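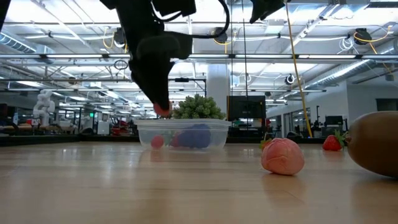 夹爪停在塑料盒上方,周三下午

分类:工作日记 | 设备与采购

打印本页 | 用电子邮件发送

周三,晚上才有空写。

下午在实验室待了三个钟头,名义上是看抓取,其实是替预算表找理由。Letay Workneh 要我周末前给个说法:明年到底是再买两条手臂,还是把现有的这套配齐。她说得客气,意思很清楚,钱只有一份。

桌上摆的还是那些水果。透明盒子里有红的小果子,有一串蓝紫色像葡萄的东西,盒子外头放着桃子和草莓。我坐在旁边看夹爪往盒子上方去,心里想的是报价单第二页。Jistemis 的人把“末端执行器”和“指尖耗材”分成两行写,第一行便宜得可疑,第二行按季度收。我问他们的销售指尖多久换一次,他说“视使用强度而定”。这句话我在三家供应商那里听过,一个字都没变。

Zuvport 的方案看上去干净些,一口价,含软件。可是软件授权只给18个月,到期以后怎么算,合同草稿里写的是“另行协商”。我用红笔圈了两遍。Yeshi Moges 觉得我小题大做,她说到时候市面上肯定有更便宜的。也许吧。两年前买那台扫描仪的时候她也这么说,现在那台扫描仪每年的维护费比当初的首付还高,搁在库房里,谁也舍不得扔。

说回抓取。我不是搞算法的,看不懂他们屏幕上的曲线,只会看实物。销售演示里的录像永远是一只苹果、一张白桌子、一次成功。我们这边桌面是亮面的木板,反光,灯一排排映在上面,盒子又是透明的。我问 Yabsira Asfaw 这些对相机有没有影响,他说有,然后补了一句“可以调”。可以调,就是要人工。人工在预算表里没有单独一行,全埋在“集成”里头。我今天把它拎出来了,按他自己估的天数,第一年是21天。他看了数字不太高兴,但也没说错。

玩具水果我本来也有意见。拿它们练得再熟,跟食品分拣线上的真桃子是两回事,真桃子会烂,会滑,大小没个准。Regula Koller 在申请书里写的却是“可直接迁移至农产品场景”。我在“直接”底下画了线,让她改。她说评审喜欢看这种词。我说评审不用给供应商付款。后来她改成了“有望迁移”,我觉得还是多了,先这样。

现在倾向是这样的,记下来免得明天又被人说动:

新手臂不买,至少上半年不买。已有的一年里闲置多少时间,没有人给得出记录,没有记录就谈不上不够用。
指尖和线缆的备件先备足,要求 Jistemis 把单价锁到年底。
Zuvport 可以借一套来试,条件是用我们自己的桌子、自己的盒子,不看录像。
Fotico 的相机报价压一压。他们给的配件包里有两样东西我们库房里已经有了。

Negussie 那个项目的余款能不能挪过来,还得问财务。我猜不能。问还是要问,三月以前问完。

走的时候快六点,隔壁有人在打电话,好像也在谈价钱。回家路上想起来漏了一项运输保险,明早加进表里。另外,Letay 要的是一页纸,我现在写了四页,明天还得删。

标签:机械臂,采购,预算,抓取,供应商

读者留言(3)

Meron Gebretsadik:耗材那一行千万盯住。我们去年签的也是按季度收,结果合同里“季度”是从发货日起算的,货还没拆箱就先扣了一笔。

老秤:不买手臂我同意,但闲置记录这事你得自己动手记,指望用的人记是没有的。挂张纸在旁边就行。

夜班小郑:借来试用要写清楚谁出运费,来回都要写。回程那趟最容易扯皮。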